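# 关于三十六号函件的处理经过

帕洛米诺镇档案馆 存 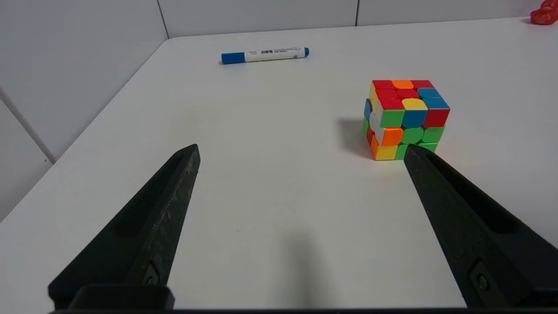 白色桌面上的彩色魔方

2021年4月9日,本馆收到寄自克勒诺夫的函件一封,登记为第36号。函件无附件,正文一页,署名孔蓉蓉。来函人请求查明其外祖父杜文杰在本镇居住期间所用的门牌,并请求在可能的情况下,将该门牌的号码更正。

依照《查阅与更正办法》,查阅与更正属两项事务,应分别受理。馆员特格温·尼古拉斯受理查阅,馆员泰森·肯尼迪受理更正。两人同处一室,办公桌相对,往来仍以书面为准。

查阅一项进展顺利。户籍底册第298页载:杜文杰,钟表修理,住斯库多街,门牌栏填“无”。尼古拉斯馆员据此拟复:经查,无门牌。

复函送交馆长帕西塔·卢曼兰签发时,馆长未予签字,在页边批注:“无门牌者,信件如何送达?请补查。”

补查历时两周。邮政所移交的投递簿共2,605条,其中寄给杜文杰的信件有十一封,均注“已妥投”。投递簿地址栏的写法前后不一,有时写“斯库多街,有灯的那家”,有时写“斯库多街,敲窗”,最后一封写的是“老地方”。投递员签名潦草,未能辨认。

尼古拉斯馆员将上述情况抄录成表,转交对面办公桌。肯尼迪馆员阅后出具意见:更正须以原有号码为前提,现原号码不存在,更正无从谈起,建议退件。意见书末尾另有一行铅笔字,不属于正式内容,写的是:“斯库多街现在还有没有灯?”

馆长准许外出核实,时限为一个下午。

据外勤记录,斯库多街北段已并入沃利奥货栈的围墙,南段尚存房屋七户,其中六户有门牌。第七户门框右侧留有四个钉孔,间距与本镇旧式门牌相符。住户是一位老妇人,称房子是从一个修表的人手里接下来的,那人走的时候把门牌也带走了,说到了新地方恐怕没有号码,先带一块备用。问及号码,老妇人答不知道,又说他教过她给挂钟上弦,每逢月初上一次,她至今照办。

外勤人员请求听一听该钟。记录载明:钟在走,快四分钟。

本馆据此重拟复函,全文如下:

“孔蓉蓉女士:

来函收悉。经查,令外祖父杜文杰先生确曾居住于本镇斯库多街南段。底册门牌栏填‘无’,系登记时门牌已由本人携离所致。本馆不掌握该门牌号码,故不能更正。如门牌现由您保管,请将号码告知,本馆愿予补登。

原住处尚有人居住,晚间有灯。”

对最后一句,肯尼迪馆员曾提出书面异议,认为灯光不属于查阅范围。馆长批示:保留。

三周后收到回函,信封厚而沉,内有蓝底白字珐琅门牌一块,四角有孔,号码为1,091。来函人附言说,母亲在世时一直把它垫在花盆底下,全家都以为是某种零件的编号。母亲搬过五次家,每到一处,先放花盆。

斯库多街全长不足百户,从未编列过四位数门牌。此事由尼古拉斯馆员首先指出,肯尼迪馆员复核后确认无误。两人就此各写了一份说明,结论相同,措辞不同,现均附卷。

馆长阅毕两份说明,在登记簿上亲笔填写:“杜文杰,斯库多街,1,091号。”随后指派两名馆员携门牌前往第七户,征得住户同意后安装。四个钉孔全部对上,未另行打孔。

老妇人要求在回执上注明挂钟的情况。经请示,准予注明:该钟于安装当日仍快四分钟,住户不同意校正。

本件办结,归入第36号卷,保管期限为长期。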